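Visit to the Kollár sorting hall, Prasthorpe

Fourteen of us from the Nurcombe repair group took the 1476 bus out to Prasthorpe on a Friday in August. The doors opened at 2 and Bohumila Matoušek met us at the front desk with visitor badges and ear plugs.

The first stop was the intake floor, where old household electronics come in by truck and get tipped onto a belt. Batteries are taken out by hand before anything else happens. It was loud and we didn't stay long.

Upstairs is the Godelora room, used for trying out ways of separating mixed scrap. It is smaller than I expected. The work is done in sheet-metal bins with sloped sides, and we spent most of our time at one of them. Bohumila talked about circuit boards and why they are kept apart from foil and other light metal. Several people asked about prices, which she said change every week.

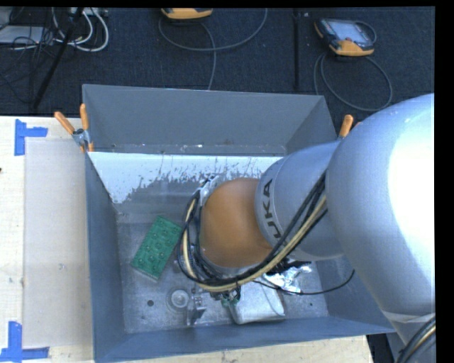
Circuit board and crumpled foil in the gray metal bin, Godelora room.

We finished at 4 with coffee in the canteen. Parking is limited, so take the bus if you go. The next visit is open to members and one guest each, and closed shoes are required.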